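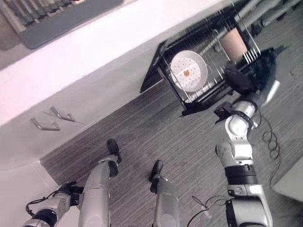 FOR IMMEDIATE RELEASE
7 Jun 2021

Gounder Opens Shared Kitchens at Stumthorpe Residence

LASTPORT – Gounder, the housing provider, today announced the opening of two shared kitchens at Stumthorpe, its 198-room residence in Lastport. The kitchens are available to all residents at any hour and are included in the monthly rent.

Work on the kitchens began in April and was carried out by Pultitz, the Lastport fitting firm. Each kitchen has white countertops, white cabinets with metal bar handles and a double stainless steel sink. The larger basin is intended for washing. A wire drainer rack fits in the smaller basin, where plates can be stood on edge to drain, and a tall gooseneck faucet serves the sink.

Gounder surveyed residents across its Lastport properties before settling on the layout and received 562 replies. Space to wash and dry dishes was the request made most often, ahead of added storage and longer opening hours. The company has therefore kept the counter beside each sink free of fixed appliances. 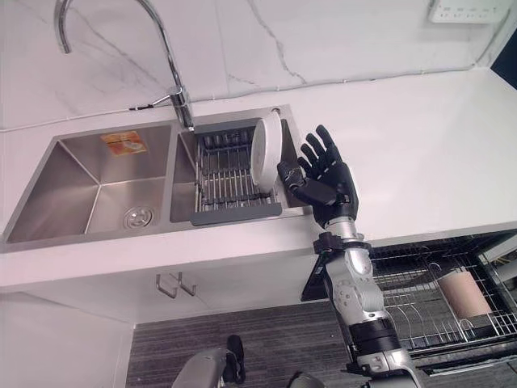

Dish Racks and House Rules

Residents may also borrow a black wire dish rack with a flat side tray for use in the kitchen or in their own rooms. Racks are issued at the front desk and should be returned clean.

Residents are asked to wash their dishes after each meal and to clear the drainer within 24 hours. Plates and cups left beyond that time will be moved to a marked shelf in the hallway, where they may be collected. Food waste should be scraped into the bin before washing, and the strainer in the larger basin should be emptied after use.

Viewings

Prospective residents may view the kitchens by appointment through the Stumthorpe front desk.

About Gounder

Gounder manages furnished rental housing in Lastport for students and working adults.

Media contact: Gounder Press Office, Stumthorpe, Lastport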